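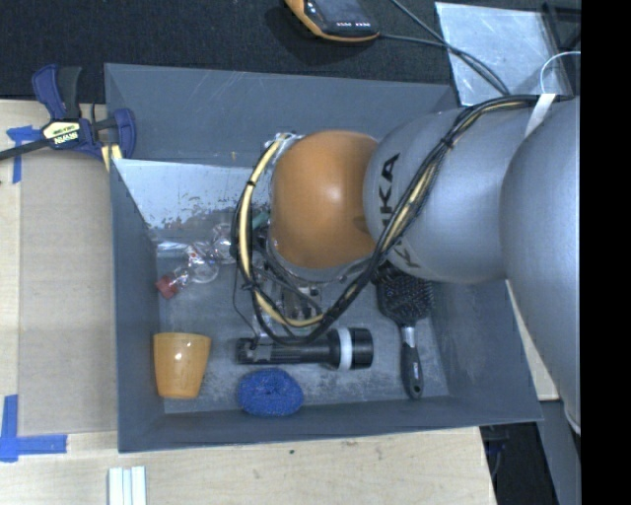 Bin station, cell 2. The arm is over the bin, with its cable bundle tied in three places and strapped to the body.

Bin Picking Cell: Working Rules in Use
Posted Wednesday by the Suvon cell safety desk

Operators at the Zilis site asked for a gallery version of the bench rules, on the grounds that the printed manual runs to 186 pages and is kept in a cabinet. This page covers the bin station only. The rules are the site's own. They sit underneath the applicable machine safety standards and the risk assessment for the cell, and they do not replace either one. Rule numbers match the Brekis procedure sheet.

Notes to the picture

Rule 4, fixing the bin. The bin must be clamped before the first pick of a shift. A bar clamp on the rim is acceptable; the one at the upper left corner is an IRWIN. Push the bin by hand in both directions after tightening. If it moves, stop and re-clamp. Tape alone does not count as fixing.

Rule 5, position marks. Blue tape is used at the corners of the cardboard sheet to the left of the bin. Replace tape when an edge lifts. Do not lay new tape over old, as the offset builds up and the reference is lost.

Rule 7, cable dressing. External cables are to be bundled, tied and held against the arm, with enough slack for the full range of the wrist. Check the loop at both ends of travel at reduced speed. Any single wire hanging outside the bundle goes on the defect list, even if it clears the bin wall. Thin wires are the usual cause of a stopped run, and 30 minutes of re-tying costs less than a replacement connector.

Rule 9, handheld control. The unit is kept on the dark fabric behind the bin when not in the hand. It must be within reach of the operator and outside the path of the arm. Its cable is routed behind the bin and never across the front wall.

Rule 11, test objects. A mixed set is required: at least one shiny item, one clear item and one with bristles or a rough surface. The set in the bin includes a cup, a flashlight, a blue mesh scouring pad, a paddle hairbrush and a clear bottle-like object with a red cap. No glass, no blades, no open liquids. Clear plastic packaging is permitted, but record it separately in the log because depth readings on it are poor.

Rule 12, reaching in. Hands stay out of the bin unless the arm is in a protective stop and the operator holds the control. This applies to rearranging objects as well as to clearing a jam.

Log entries are made at the end of each run. The Issa log template has 428 rows, and a new file is started when it is full. Corrections to this page go through the safety desk.

Comments (3)

benchside_r
Rule 9 should give a minimum distance from the bin wall. "Within reach" depends on who is on shift.

cellop2
Is a second clamp needed on the opposite corner? Our bins are deeper and one clamp lets them rotate under side load.

Suvon safety desk
Rule 4 sets the result, so add a second clamp if the push test fails with one. The distance for Rule 9 is in the cell layout drawing and will be copied here in September.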